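Keeping the Record of a Working Town: A Conversation with Benedetta Ferri

The Lill Regional Archive occupies two floors of a former insurance office, a short walk from the river. Its holdings include parish registers, school enrollment books, and the surviving business papers of firms that once employed most of the town. Benedetta Ferri has served as head of collections care there for eleven years. She met with the members' bulletin in July, shortly before the reading room closed for its summer inventory, to discuss the condition of the collections and the work of deciding what should be repaired and what should be left alone.

Ms. Ferri trained as a bookbinder before entering the field of conservation, and she maintains that the first trade continues to shape her view of the second. "A binder wants the object to look finished," she said. "A conservator has to accept that the object already has a history, and that our work is only the latest part of it. It took me several years to stop wanting things to look new."

The most demanding project of the past two years has been the Trasero deposit, a gift of 388 ledgers, wage books, and order books from a metal goods manufacturer that closed its doors a generation ago. The volumes had been stored in a basement and arrived with mold on the lower shelves' worth of bindings. Staff isolated the affected items, dried them slowly, and cleaned them leaf by leaf with soft brushes under extraction. The process took fourteen months.

"People ask why we did not simply scan them and dispose of the originals," Ms. Ferri said. "We did scan the wage books, because they are the volumes families request most often. But a scan does not tell you that three clerks shared one ledger, or that a page was removed and another sewn in its place. A reader who is interested in how the office worked will need the book."

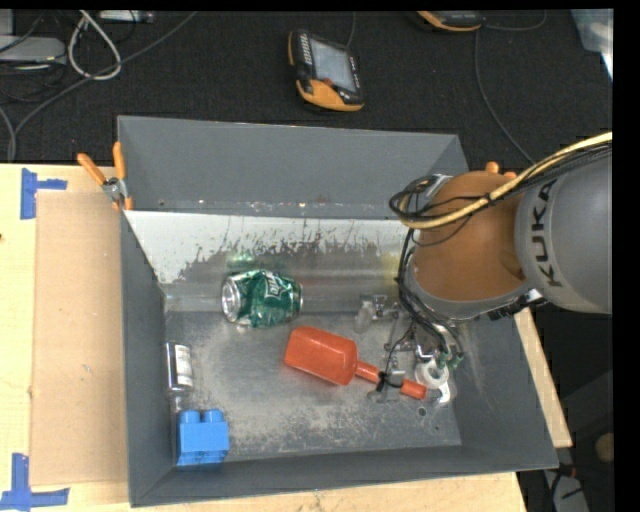

Ms. Ferri holds firm views on the question of wear. In her assessment, the treatment of surfaces is where well-meaning institutions do the most harm, particularly with the tools and fittings that accompany business papers. She compares the matter to any container in regular use. The gray bin in the photograph has kept its paint on the tall far wall, while the lower part of the sloped panel is scratched and worn to bare metal, and the floor carries pale scrape marks that are concentrated toward the middle. "If you repaint that, you have lost the information," she said. "The worn part tells you where the contact was. It is the same with the lid of a cash box or the corner of a ledger. The dirt on the lower right corner of a page is where a thumb turned it, and I would be very sorry to see it cleaned away."

The archive's written policy reflects this position. Surface soil is removed when it endangers the item or transfers to neighboring items. Stains, annotations, and marks of handling are recorded and retained. Missing spines are replaced only when a volume cannot be opened safely without one, and the replacement is made in a plain cloth that no reader could mistake for the original.

Asked whether depositors accept the policy, Ms. Ferri acknowledged that some are disappointed. One family lent a recipe book for exhibition and had hoped to see the grease spots removed. "We discussed it at some length," she said. "I explained that the spots fall almost entirely on four pages, and that those were evidently the recipes somebody cooked from. In the end they asked us to open the book to one of those pages in the display case."

Storage remains the principal expense. The archive has purchased 600 custom boxes since the Trasero deposit arrived, and the current budget provides for a further order in the coming year. The boxes are made to the dimensions of each volume, which prevents movement on the shelf and slows changes in humidity. Tanvir Dewan, who manages the stores, measures each item twice and keeps the figures in a register of his own design. Mr. Dewan joined the conversation briefly to note that the lower floor had held a steady reading throughout the spring, in spite of the wet weather, and that the older dehumidifier would nevertheless need to be replaced.

The archive also runs a public program under the name Narnar, which invites residents to bring family papers for advice on safekeeping. Attendance has grown since the sessions were moved to the early evening. Visitors most often bring letters, photographs, and school certificates, and the most common problem is self-adhesive tape. Ms. Ferri asked that readers of the bulletin refrain from using it on anything they wish to keep.

"Tape is applied with affection," she said. "Somebody saw a tear and wanted to help. Ten years later the adhesive has moved into the paper and the carrier has fallen off, and we have a brown stripe across a wedding certificate. Put the pieces in a folder and leave them. A torn sheet in a folder is perfectly stable."

She offered similar guidance on lamination, which she described as the one treatment she cannot reverse to her satisfaction, and on attics, where summer heat makes paper brittle. An interior closet on a middle floor is suitable for most households. Photographs should be kept apart from newsprint.

The next large task is the catalog. Descriptions of the Trasero volumes are complete in draft, and Urmas Mets of the cataloging office is now checking the names of employees against the enrollment books, so that a reader may follow one person from school into work. The first part of the index contains 1,000 entries. It will be made available in the reading room when the inventory ends.

Ms. Ferri intends to remain closely involved, although she expects to pass the daily supervision of the workshop to a colleague before long. She has begun writing down her own treatment notes in a form that others can use. "They were in pencil, and in two languages," she said. "I have kept the originals."

Narnar sessions resume in September at 5:30 p.m. in the ground floor meeting room. Visitors are asked to bring no more than 3 items each and to carry them flat.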